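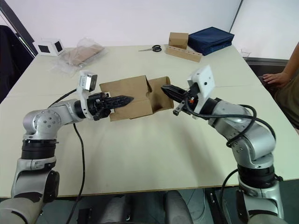
Two arms, one box, and a long way to go.

Havgate Pair teleop kit, three months in

I bought the Havgate Pair to collect two-handed demonstrations, mostly cardboard boxes, and I have now recorded 443 episodes of it handling things my nephew could handle at age three. So I have opinions.

The basics first. You get two arms, a gripper for each, a wrist camera for each, and a recording program called Obura that runs on your own machine. You drive the thing with a pair of small leader arms, and whatever you do gets saved as joint positions plus video. Setup took me an afternoon. The manual says 40 minutes, and I would like to meet the person who timed that.

The grippers are the best part. Long, tapered fingers that get into the open end of a box without much fuss, and the pointed tips can come at a flap edge from a decent range of angles. Lilian Mussa, who does most of our driving, prefers them to the stubby ones on our old Erkutel setup, and she has never said a kind word about hardware before.

The cables are the worst part. They come out of the wrists and go wherever they please. We wrap the slack around the upper arm on the right and let the left one trail across the table. Havgate sells a cable guide separately. Of course they do.

Wrist cameras: good picture, bulky housings. Bring the hands close together over a small box and you start driving around the cameras as much as the box. Salim Ondieki trained our first folding policy and found it had picked up Lilian's habit of swinging the right wrist wide to keep the camera clear. It does this faithfully, even on big boxes with plenty of room. You get what you demonstrate.

Obura is fine. It drops a session if the disk fills up, without a warning, and I lost 7 good episodes to that in May. Labeling is quick. Deleting a bad take means three clicks and a confirmation box — a lot of clicking on the kind of day when most takes are bad. I'd also like a way to mark an episode as "worked, but ugly," which describes half of ours.

Support has been one man, Obadia Lema, who answers at 6 in the morning and knows everything. I hope he gets a raise.

Would I buy it again? Yes, with the cable guide, and a bigger disk.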